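**Plarlow Furniture Bank** is a charity in the town of Plarlow that hands on donated household goods to people moving out of hostels and temporary housing. I've been adding to this article on and off since February, so forgive the odd gap.

## Background

The bank grew out of a soup run on Varghese Street. People were getting keys to a flat and then sleeping on bare floorboards, with no kettle, no curtains and nothing to cook in. It opened in a former shoe shop with 2 rooms, and later took over the old Bemetti bakery next door (the ovens are still in there, I'm told!).

## How it works

Referrals come from the council, hostels and the night shelter at Braltatberg. A new tenant gets a starter pack, a bed if there's one in stock, and a visit to choose the rest. I like that last bit – picking your own plates matters more than you'd think. Delivery inside the town is free and costs £4 beyond it.

In its first year the bank furnished 50 homes. The most recent yearly figure I could find is 78, though I'd love a better source for it.

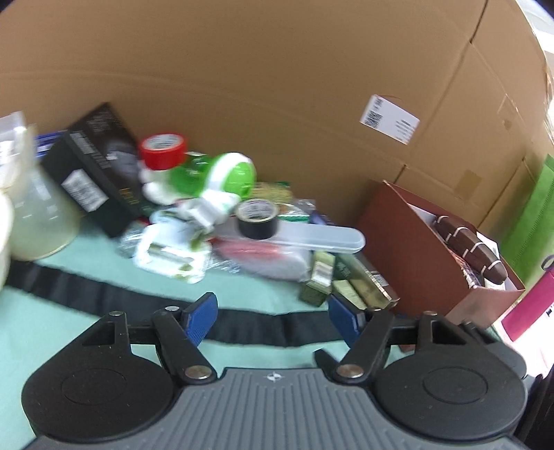
*Household goods on a mint-green cloth.*

## Funding

Most of the money comes from the charity's shop and a small council grant. The grant was nearly cut once, and a petition saved it – I signed it myself, so take this section with a pinch of salt.

## See also

- Braltatberg Night Shelter
- Housing in Plarlow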